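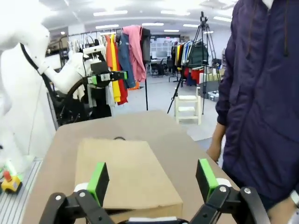
Packing a box is my favorite chore to ask a machine about, and I'll start there! People want to hear about backflips. I want to hear about cardboard. Look at the flat tan box between those green finger pads: you and I would pick it up and fold it while talking about lunch. For an arm, every flap is a fresh problem.

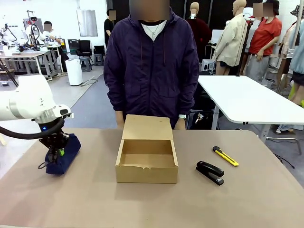 Soft things next. (Slow down here.) Fabric sags, zippers snag, and a pencil case never sits the same way twice. The Lekley trials logged 648 attempts on soft goods alone, and I love that they published the bad ones.
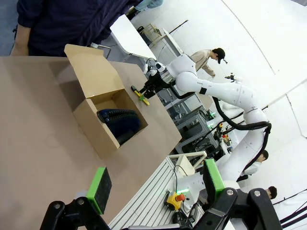

So, are we there yet? For one table and a short list of items, getting close. For my kitchen, no! Ask Fulvio Caruso for his July numbers, then take questions.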